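Le boîtier d'ordinateur : petite histoire d'une caisse en métal

Je tiens cette fiche depuis des années et je la reprends dès que je retrouve un vieux catalogue (il y en a 191 dans mon grenier, oui, je sais !). Le boîtier, ou tour, c'est l'enveloppe qui porte la carte mère, l'alimentation et les disques. Au début on le posait à plat sous l'écran, puis on l'a mis debout, et les bureaux ont respiré.

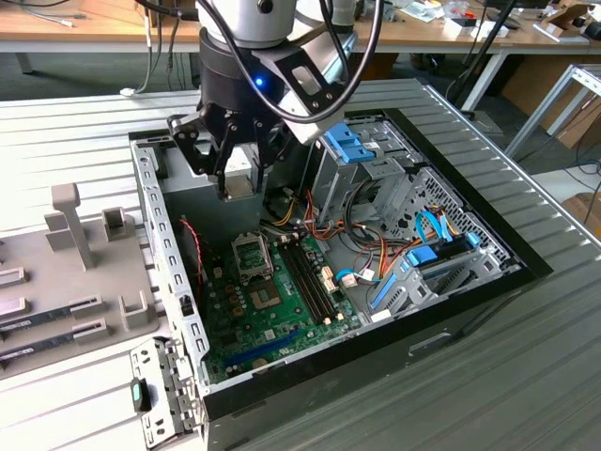
Formats et dimensions

Le format ATX date de 1995 et je l'aime toujours autant : des trous de fixation au même endroit, enfin ! Chez Dorarell, on vendait pourtant encore des tours maison, avec une visserie impossible à trouver ailleurs. J'en ai gardé 2, par pure tendresse.

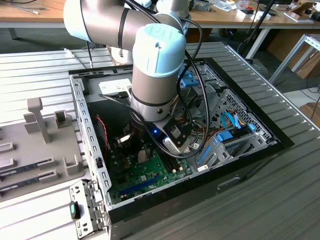 Sarita Pathak m'a écrit que le catalogue Markstead d'octobre proposait déjà des tours ATX à côté des anciennes, et je corrige donc ma chronologie avec plaisir.

Entretien et seconde vie

Un boîtier survit souvent à trois cartes mères. Moi, je dépoussière au pinceau souple, machine débranchée, et je range les vis dans une boîte à œufs (celle de 12, c'est parfait).

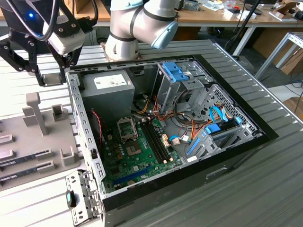 Une lectrice objecte que les vieilles tours ventilent mal et qu'il vaut mieux les donner à la ferraille. Je veux bien en discuter, mais pas pour ma Riko !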